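Checkliste Gedenkabend im Bürgersaal Sovimville
Begehung vor der Veranstaltung, mit Anmerkungen

Veranstalter: Kulturverein Vonura
Begehung durch: Oriana Troncoso (Verein), Selvaraj Pathirana (Haustechnik)
Zugelassene Personenzahl: 400
Beginn der Begehung: 14 Uhr

1. Zugänge und Fluchtwege

Haupteingang, beide Flügel öffnen vollständig: in Ordnung
Seitenausgang Hofseite: in Ordnung
Notausgang hinter der Bühne: Mangel
Anmerkung: Vor der Tür standen Notenständer und ein Rollwagen. Beides wurde während der Begehung weggeräumt. Die Tür wird um 18 Uhr noch einmal geprüft.
Rettungszeichen beleuchtet: in Ordnung, bis auf das Zeichen am Treppenabgang. Leuchtmittel ist bestellt. Bis zum Austausch steht dort eine Ordnerin mit Handlampe.

2. Saal und Bestuhlung

Reihen verbunden, Gangbreite nach Bestuhlungsplan: in Ordnung
Rollstuhlplätze vorn links: in Ordnung
Reservierte Plätze für Redner und Gäste des Stadtrats: 48
Anmerkung: Die Reservierungsschilder dürfen nicht mit Klebeband an den Lehnen befestigt werden. Frau Weerakoon bringt Kartenhalter mit.
Kabel der Tonanlage (Firma Remlow): auf der rechten Seite abgedeckt, links noch offen. Kabelbrücke nachlegen, vor Einlass abhaken.

3. Empfangstische und Kondolenzbuch

Tische standsicher, Beine verriegelt: in Ordnung
Tischkanten ohne Splitter: in Ordnung
Abstand zum Eingang: zu gering, Tische um zwei Meter nach innen versetzt.

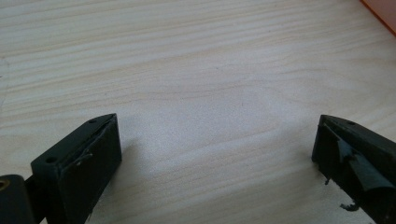

Foto: Anjana Munshi / Kulturverein Vonura

Anmerkung: Kerzen nur in geschlossenen Windlichtern und nicht neben dem Kondolenzbuch. Der Verein hatte offene Kerzen auf der Bühne vorgesehen. Das wurde abgelehnt, stattdessen werden LED-Kerzen verwendet. Die Kranzniederlegung im Hof ist davon nicht betroffen.

4. Bühne und Rednerpult

Stufen links und rechts mit Handlauf: in Ordnung
Bühnenkante markiert: nachgebessert
Rednerpult gegen Kippen gesichert: in Ordnung
Mikrofone: 2, beide geprüft
Anmerkung: Periklis Stergiou spricht als Erster und wünscht einen Stuhl neben dem Pult. Der Stuhl darf den Abgang nicht verstellen. Der Chor tritt von rechts auf und geht nach dem zweiten Lied wieder ab — nicht über die Mitteltreppe.

5. Brandschutz und Erste Hilfe

Feuerlöscher Foyer, Prüfplakette gültig: in Ordnung
Feuerlöscher Bühne: Plakette läuft im Juli ab, Haustechnik ist informiert
Verbandkasten vollständig: nein, Rettungsdecken fehlen. Ersatz aus dem Büro geholt.
Sanitäter vor Ort: zugesagt, Platz neben der Garderobe

6. Einlass und Ordnungsdienst

Ordnungsdienst: Firma Sirko, Einweisung um 17 Uhr im Foyer
Taschenkontrolle: ja, am Haupteingang. Große Taschen an die Garderobe.
Presse: Einlass über die Hofseite, Stative nur hinter der letzten Reihe
Anmerkung: Für die Anfahrt der Ehrengäste bleibt die Ladezone frei. Die Feuerwehrzufahrt daneben darf auch zum Aussteigen nicht benutzt werden. Ansprechpartnerin für die Fahrer ist Shanthi Weerakoon.

Offene Punkte bis 18 Uhr
Kabelbrücke links — Remlow
Notausgang Bühne, Nachkontrolle — Pathirana
Handlampe für Treppenabgang ausgeben — Troncoso

Die unterschriebene Fassung liegt am Abend an der Garderobe aus.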